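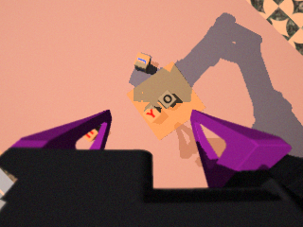
Katsuhiko Fujimoto reckons a school robotics club should never pay for a simulator, and he told me so twice before I'd even taken my coat off at our November meet. There are free ones, he said, and the kids learn more from wrestling one of those into working order than from anything that comes with a licence key and a help desk. I have a lot of time for that view, having done plenty of the wrestling myself. But we had a bit of grant money left, I'd promised the parents I'd write up whatever we spent it on, and so this is my review of the Watulitz classroom bundle after most of a term with it.

A little background first. Our club runs after school in the science block, mostly years eight to ten, with a couple of seniors who drift in when their study periods allow. We'd entered the Stamska challenge, where a virtual arm has to deal with small lettered blocks on a table, picking them up and putting them where the task sheet says. The first round is done entirely in simulation, so any team with a half-decent laptop can have a go, and I think that's a marvellous thing for schools like ours that could never stretch to a real arm.

Watulitz costs $504 for the year, and for that you get 10 seats, the lesson booklet and the arm models. Setting it up took me one long evening and two pots of tea. The installer is fine on the newer laptops and sulky on our old ones, and I ended up turning the textures down on four of those before they'd run at a speed anybody could bear. If your school locks down its computers the way ours does, get your IT person on side early and bring them something nice from the bakery.

Once it's going, though, it's lovely. You can put the view right down at the gripper, looking out past the fingers, and my lot took to that straight away. They'd been lining everything up from the side and wondering why they kept missing. The fingers are a great cheerful purple on a pink table, which the year eights adore and the seniors pretend not to. You can recolour the lot from the settings menu, and I lost most of a session to that, so perhaps keep it quiet until they've finished lesson two!

I was also pleased with the lighting. The arm throws a big shadow over the table, and it falls across the blocks as well, so a colour that looks one way in the light looks quite different in the shade. One of our pairs had written a tidy little program that found the orange target by its exact colour, and it came badly unstuck. They sulked through the biscuits and then came back with a range of values instead, and I was prouder of that than of anything else we did all term.

Now for the grumbles. The booklet is translated in places and guessed at in others, and lesson three refers to a menu I still haven't found. Saving is clumsy: the log fills up at 4000 steps and then quietly starts writing over itself, and we lost a very good run that way. Export your logs as you go. The gripping itself feels a touch generous too, and I suspect a real block would slip out of a few of the holds our kids got away with.

We had a trial of the Baloyi package last year, and its physics seemed fussier and its help pages were far better, but it only allowed one student per login and that was hopeless for a club where everybody works in pairs and argues.

I'd give Watulitz 4 stars out of five. Katsuhiko has since borrowed a seat for his own students over at Pevberg, strictly to compare, he says, and he hasn't given it back yet. We'll be renewing in the new year if the sausage sizzle goes well. If anyone has found that menu in lesson three, please do leave a comment.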